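Shoes First

Forget the frocks. Go downstairs. The shoe store at Drinthorpe is where the good stuff is, three rooms of it under the old assembly hall, and most visitors walk straight past the door on their way to the ballgowns.

I had one afternoon. Not enough. The museum holds 2,000 pairs and a fair number of odd ones, lefts without rights mainly, and only a sliver is ever out on show. The new display opened on September 1, 2022 and stays put until the end of October, after which the lot goes back into boxes and the lights go off for a long rest. Light is the enemy down there. Silk especially. A pink that was loud in the 1760s is now the colour of weak tea on the toe and still shocking pink under the buckle strap, where the sun never got in.

Start with the latchet shoes. Women's, brocaded silk, a heel that curves in under the foot so far you wonder how anyone stood. The silk is almost never woven for the shoe. It's dress silk, offcuts or a worn-out gown unpicked, and the shoemaker has had to make the best of it. So you get half a tulip on one side and a stalk on the other. One pair has the flowers upside down on the left foot only. Did the buyer mind? No record. She wore them, the soles are scuffed right through the top layer of leather.

No lefts and rights for most of this period, remember. Straights, they were called. Both shoes cut on the same last, and your feet did the rest. You were meant to swap them over so they'd wear evenly, and some people clearly never bothered. 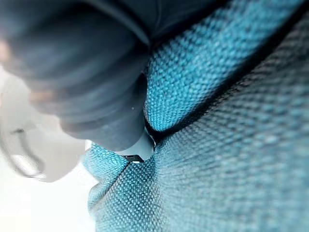

El Idrissi

Then the heels shrink. Fast. By the 1790s they're barely a wedge and by 1810 gone altogether, and the shoe is a slip of kid or satin with a ribbon tie, about as sturdy as a glove. They came cheap and were bought by the half dozen. Dancing killed them. There's a white satin pair upstairs in the long case with a maker's paper label still gummed inside the heel, and next to it a black pair, same size, same label, one darned at the toe in a thread that doesnt match. I liked those best.

Men get less room. Fair enough, less survives. Boots were worked until they fell to bits and the good leather was cut down for something else, a hinge, a patch, a child's shoe. What's left is mostly best wear. Court pumps with red heels, two pairs. A mule in green velvet worked with silver thread, the silver gone nearly black, made for wearing about the house with a gown and cap and no wig. Very small feet, everyone says so. Not really. The small ones survive because they couldn't be passed on to anyone else.

Pattens in the next room. Iron rings, wooden soles, a leather strap across. Ugly, loud, very useful in mud. Churches put up notices asking women to take them off at the door. The museum has strung 5 of them along the wall at ankle height and you can see how the ring gets lower and flatter as the streets get better.

The label text is good. Short. Somebody has resisted telling us how the wearer felt. Materials, a date, where the thing was found if known, what's been mended. The mends are the best part and I'd have had more of them, blown up big if need be. One embroidered vamp has been moved from an older shoe to a newer one, the stitch holes from the first job still there in a row beside the second.

Grumbles. The cases in room two are too low, so you stoop, and then you're in your own light. The catalogue is a handsome thing from Praslow but it leaves out the pattens, all of them, and the index has slippers under M for mules and also under S, with differnt page numbers. And there's no bench. In a shoe display!

A tip. Go early, before the school parties, and ask at the desk for the drawer room. It isn't signposted. Glass-topped drawers, pull them yourself, slowly, and inside are the loose parts: buckles, heel covers, rosettes, ribbon ties ironed flat, a single clocked stocking foot. Paste buckles in the third drawer down, still with a proper sparkle. Steel ones below, less showy, better made.

Allow two hours. I took three and missed my train.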